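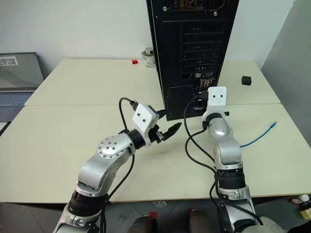
3. Rear Panel Cabling of Desktop Towers

3.1 Purpose

This section reports on the part of the project dealing with the back of the desktop tower. The Ilton teaching laboratory replaces or relocates its computers at the end of each term, and most of the faults recorded afterward concern cables that were left out, placed in the wrong port or not pushed fully home. The project log for the year lists 215 service requests. The authors, Estela Paredes and Rania Bensaid, set out to write a cabling procedure that a first-year student could follow without supervision.

3.2 Working position

Two cream-white tables were used one behind the other, with the tower upright on the back one and its rear panel turned toward the front. Earlier trials had been carried out with the tower under a desk, and students worked largely by touch. With the panel facing outward, the fan grille, the expansion-slot covers and the port cluster can all be seen at once. The power-supply vent on the black tower is at the bottom of the panel, on the left, and the procedure is written for that layout. Towers with the power supply at the top require the steps in Appendix B.

3.3 Procedure

Confirm that the wall outlet is switched off.
Check the vents for dust and record their condition on the sheet.
Connect the display cable and tighten its screws by hand.
Connect the keyboard, mouse and network cables.
Insert the power plug last. Leave enough slack for the tower to be turned a quarter of the way around.
Ask a second student to read the sheet back before the outlet is switched on.

3.4 Observations

Seven students tested the written procedure on a Tuesday afternoon. All of them completed it, although two connected the display cable to the wrong video port and had to repeat the third step. Both had used a tower with a separate graphics card, where the correct port is among the expansion slots. A sentence on this point was added to the final version.

The slack in the power cable also caused discussion. Paredes favored a short, direct run to the outlet. Bensaid preferred a longer loop so that the tower could be moved without strain on the plug. The longer run was adopted, with the condition that no cable may pass in front of a vent.

3.5 Remaining work

The procedure does not yet cover towers with wireless adapters. Labels for the port cluster have been drafted but remain too large for the space between connectors. A smaller set will be printed in December and tested in the same laboratory.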